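Home | Setup | Recording | Export | Support

4.3 Recording a carry task

Complete the joint check in 4.2 before you start. The operator and the observer must both be in the room while the arms are powered.

1. Open a new session in Workel and enter the task name. Use the same spelling for every take.
2. Set the take length to 70 seconds. Longer takes are split on export and lose their label.
3. Move both arms to the start pose and wait for the green status line.
4. Press Record, then close the gripper on the object. The grasp must be part of the take.
5. Carry the object at a steady pace. Keep the idle arm clear of shelves and walls.
6. Press Stop with the gripper still closed. Release is recorded as a separate task (see 4.4).
7. Mark the take Keep, Redo or Fault.

CAUTION: Do not reach between the arms during a take. Press the stop button first.

NOTE: Leave household items where they are between takes. Clear the travel path only — a tidied room gives the model too little variety. Record at least 18 kept takes per room.

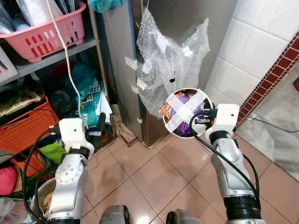
Cillura Field Recording Team

Carry task, right arm loaded, left arm idle. The package is taped into the bowl with two crossed strips, and the bowl is tilted with its opening up and forward. For loads of this kind, tape across the mouth and keep the rim visible to the head camera. Check that the cable at the loaded gripper has enough slack before step 4.

If the take counter stops at 136, the local disk is full. Export the session, clear the buffer and resume from step 3. Report repeated faults to Paweena Klinhom with the session name.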